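Kitchen chores station, inspection checklist with comments
Site: Virkthorpe test kitchen
Inspector: Matvii Derkach
Second reader: Tamara Hutsuliak
Mon 28 November

Purpose of this check: to say if the arm may do kitchen chores while a person is in the same room. It is not a check of speed.

1. Emergency stop
Result: pass.
Comment: I pressed it 4 times during motion. The arm stopped every time and did not start again by itself.

2. Cable
Result: pass with remark.
Comment: The loop of the cable must stay above the counter in all positions. Please look at it again after each change of program.

3. Drawer, opening by handle
Result: pass.
Comment: The pipe handle is a good choice for this gripper, it can be approached from above. The cup, the small canister and the plate with apple and lemon stand on top of the drawer box, so a strong pull is a risk for them. Keep the force limit as Arsen Tkachuk has set it.

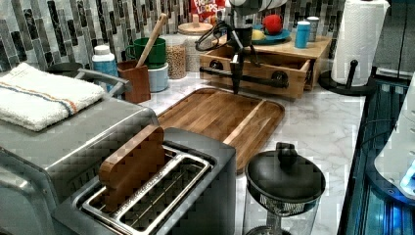
4. Toaster
Result: only with wooden slice.
Comment: Real bread is not allowed yet. The plug must be out of the wall during each trial. Arsen asks when we can try with heat. My answer is the same as in September: first we need a sensor for it.

5. Glass and towels
Result: fail.
Comment: The French press is too near to the working area. A folded towel on top of a heating appliance is not acceptable, also when the appliance is off. Both to be corrected before the next run.

6. Putting away groceries
Result: not passed.
Comment: In the log I count 73 trials, and in 9 of them the item was dropped or pushed. Light boxes are the worst. The gripper closes well on the toy fruit, but a cereal box is wide and turns over easily.

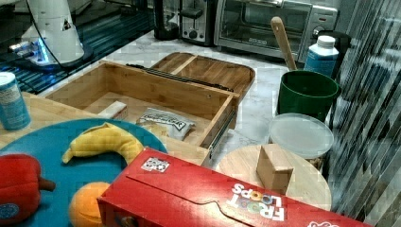
For a home user a dropped box is not dangerous, but he must stand up and fix it, and then the machine did not save him any work. I would not yet call this chore done by machine. Opening a drawer, yes. Tidying a full counter, no.

7. Person in the area
Result: pass.
Comment: Shanthi Liyanage stays at the stop button during all trials. Working alone is forbidden.

Next inspection: after points 5 and 6 are corrected. Send remarks to Tamara.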